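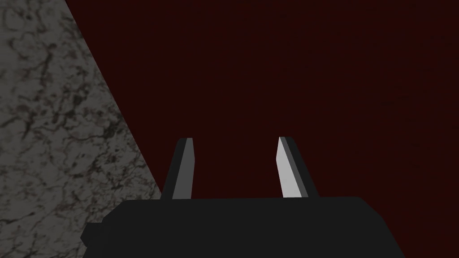 Liste : liro-exploitation
Objet : Re: Délégation de sous-zones et TTL avant la bascule
De : Zanele Sibiya

Bonjour à tous,

Je réponds à la suite du message de Gadow, en ne gardant que la partie utile.

> Nous avons 635 zones à sortir de l'ancien serveur avant la fin mai.
> La plupart sont simples, mais 27 contiennent des sous-zones déléguées
> vers des serveurs que nous ne gérons pas. L'export de Liro écrit bien
> les enregistrements NS, par contre il laisse de côté les adresses de
> colle quand le serveur de noms est dans la sous-zone elle-même.
> Est-ce un choix ou un oubli ? Et faut-il baisser les TTL sur tout,
> ou seulement sur les NS ?
> Gadow

Pour la première question, c'est un oubli de notre côté. L'export parcourt les noms qui font autorité dans la zone et s'arrête au point de délégation. Les A et AAAA situés en dessous ne sont donc jamais lus. Grudska avait signalé la même chose sur une zone de test, on pensait que le cas était isolé.

Le correctif est dans la branche de développement. Il ajoute une seconde passe : pour chaque NS dont la cible se trouve sous la délégation, on va chercher les adresses correspondantes et on les écrit à la suite. J'ai relancé l'export sur 14 zones de ce type et comparé les fichiers avec ceux de l'ancien serveur. Il n'y a plus de différence, sauf l'ordre des lignes et la casse de deux noms. 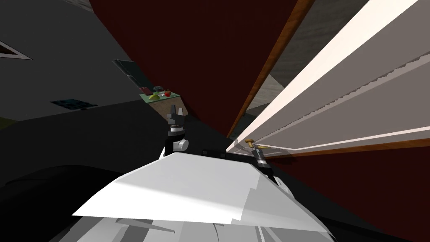 Bras droit à la poignée de la porte blanche (rendu de simulation).

En attendant la prochaine version, vous pouvez ajouter les adresses de colle à la main après l'export et avant l'import. Attention à ne pas oublier le point final sur les noms complets, l'import ne prévient pas et vous vous retrouvez avec le nom de la zone répété deux fois.

Pour les TTL, je ne toucherais pas à tout. Baissez ceux des enregistrements NS dans la zone, puis ceux des A et AAAA des services que vous comptez déplacer en même temps. Les MX et les TXT peuvent rester comme ils sont si leur contenu ne change pas. Le TTL des NS côté parent dépend du registre, vous n'avez pas la main dessus. Gardez l'ancien serveur en ligne avec un contenu identique jusqu'à expiration de ces valeurs. Chez nous, les dernières requêtes sont arrivées environ 17 heures après la date théorique, à cause de résolveurs qui prolongent les durées.

Si certaines zones sont signées, mettez-les à part. Le changement d'hébergeur avec DNSSEC demande de publier les deux jeux de clés avant de modifier la délégation, et l'export ne s'en occupe pas du tout. Lò a commencé une page sur le sujet dans la documentation, elle est incomplète mais l'ordre des étapes est bon.

Gadow, si tu peux me transmettre hors liste un ou deux fichiers parmi les 27, de préférence avec des adresses IPv6, je les ajouterai aux tests. Les noms peuvent être remplacés, seule la structure m'intéresse.

Cordialement,
Zanele Sibiya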